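Bredska Grasp Replay Kit
Sold by Clirkunent
Research method and software, for two-finger grippers

Hi, I'm Trinidad Policarpio, and I wrote most of what's in this kit, so I get to write the page for it too. I'll try to keep it to things you'd want to know before you buy!

Bredska is a method for teaching an arm to pick things up from a small number of demonstrations, plus the software we use to run it. You guide the arm through a pick by hand, the kit records the joint positions and the gripper opening, and then it replays the pick with small changes: a bit higher, a bit to the left, wrist turned a little more. Every replay gets scored by whether the gripper closed on something and kept hold of it. The good ones go back into the training set and the bad ones go in too, marked as bad (more on that further down, it's my favorite part).

I started on it when I was sharing an arm with two other projects and only ever got it in the evenings. I couldn't sit there and hand-guide a few hundred picks before somebody wanted the bench back. So the whole thing grew up around a simple question: how few demonstrations can I get away with?

The answer for our test set was 40. That's the total, spread over all the objects. From those, the replay step gave us 2229 scored attempts, and the policy trained on that full set beat the one trained on the demonstrations alone on every object we tried. The gap was biggest on round things, which roll away if you come in even slightly off center, and smallest on flat things, where both policies were pretty bad. I'd love to tell you we've cracked paper. We haven't.

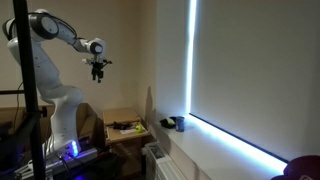 Now, the failed attempts. Teodoro Ocampo talked me into keeping them, and I argued with him for most of February before I gave in and ran the comparison. Throwing them out made the policy overconfident. It would swoop down on a ball from the side, close on air, and then carry nothing at all over to the drop point. With the failures left in, it slows down near the object and corrects its approach before closing. You can see the difference in the logs without plotting anything, just look at the gripper width column.

What you get

The recorder, which reads the arm and gripper while you guide it. The replay engine, with limits you set yourself for height, speed and reach. The scorer. A training script with our settings already filled in. The full set of 2229 attempts from our own runs, so you can train something on day one and see if your numbers look like ours. And Aquino, the little viewer for stepping through a pick and relabeling it (I made it for myself, it's ugly, and I use it constantly).

What you need

An arm with 6 joints that you can guide by hand, a parallel gripper that reports its width, and a computer with a decent graphics card. Wrist force sensing is nice to have, but the scorer works fine without it. Please set the height limit before your first replay run! I skipped it once and put a dent in a very nice table.

Things people ask me

Does it work with suction? No. The scorer depends on finger width, and I don't have a good substitute yet.

Can I use my own objects? Yes, and you should. Add 2 demonstrations per new object to start with, then look at the scores before you record any more.

Does lighting matter? For the replay step, not at all, it never looks at a camera. For the trained policy, yes, quite a lot. Glare from a window was our worst offender, so record across different times of day if you can.

How is it different from Patus? Patus was our earlier release and only did straight replay, with no variation and no scoring. Old Patus recordings load into Bredska, but they come in unscored and you'll have to run them through Aquino first.

Version notes

The current release is dated 17 February 2018. It fixes the bug where the replay engine forgot the wrist limit after a pause, and the scorer now waits for the fingers to settle before it decides. Flat objects are next on my list. If you have a trick for picking up a single sheet of paper with two fingers, write to me through the Clirkunent contact form and put Bredska in the subject so it reaches my inbox.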